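Fishing and Boating Help > Tackle and Gear

Best way to store lures and reels over winter?

Posted by reedbed_rambler

Hello all! I've had my best season ever on the reservoir at Hanmont and I'm completely hooked (sorry). The trouble is that I now own far more tackle than I did in spring, and it's been living in carrier bags in the shed. I opened one yesterday and found rust on a whole tray of trebles, and two of my soft baits had melted into each other. I'd like to get everything sorted before the end of November. Do I need to strip my reels down or is a wipe enough? And is indoors really that much better than a shed? I've got a Rondolari 2000 spinning reel and an older Daneshvar fly reel that I'd hate to ruin.

Posted by tightlines_and_tea

Great question, and well done on the season! Indoors is miles better. Sheds go cold at night and warm up in the day, and you get damp on every bit of metal. I moved all mine into an ordinary cupboard in the house and haven't thrown away a rusty hook since.

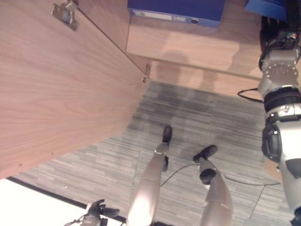
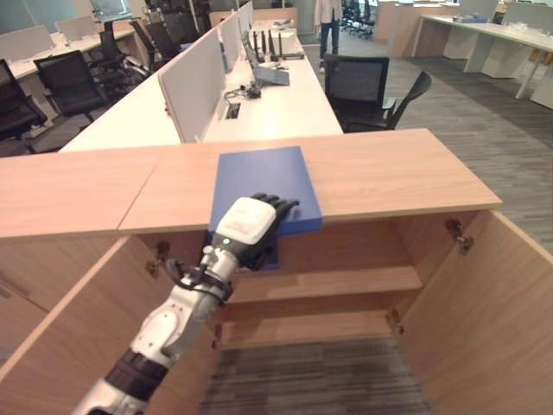
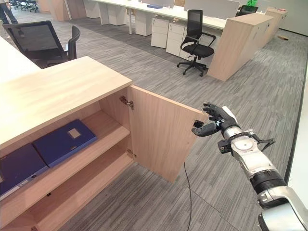

Light wood cabinet, door open.

Before anything goes away, rinse the lures in fresh water and leave them on a towel overnight. Don't shut them in a box the same evening, however keen you are! Hard lures go in one tray and soft baits stay in the bags they came in. Different makes of soft plastic can react with each other, and some will eat into a cheap tray as well, so I'd bet that's what happened to yours. Pop a sachet of silica gel in each box and change it at Christmas.

For the Rondolari, back the drag right off. I forgot one year and the washers were squashed flat by spring, so the drag was all jerks on my first decent perch. Wipe the body with a damp cloth, put one drop of oil on the line roller and one on the handle, and leave the rest alone unless it feels gritty. The fly reel is even easier: take the spool off, wipe it, smear a tiny bit of grease on the spindle and back it goes. Strip the fly line off into big loose coils if you have the room, it comes out so much straighter in March.

Oh, and label your boxes! I've got 29 jigs in one that I'd forgotten I owned, and finding them was like a birthday.

Posted by Cliltska_carper

shed is fine if its dry. mine is. WD on the hooks and done

Posted by marshmallow_float

Agree with nearly all of the long reply, but I'd add your line. Mono that's been on the spool all summer is best replaced in spring, and 200 metres costs very little. Braid you can just turn round end for end and get another year from it. Also check your rod rings with a bit of cotton wool, it snags on any crack you can't see. I love a winter tackle evening, kettle on, everything spread over the kitchen table. Enjoy it!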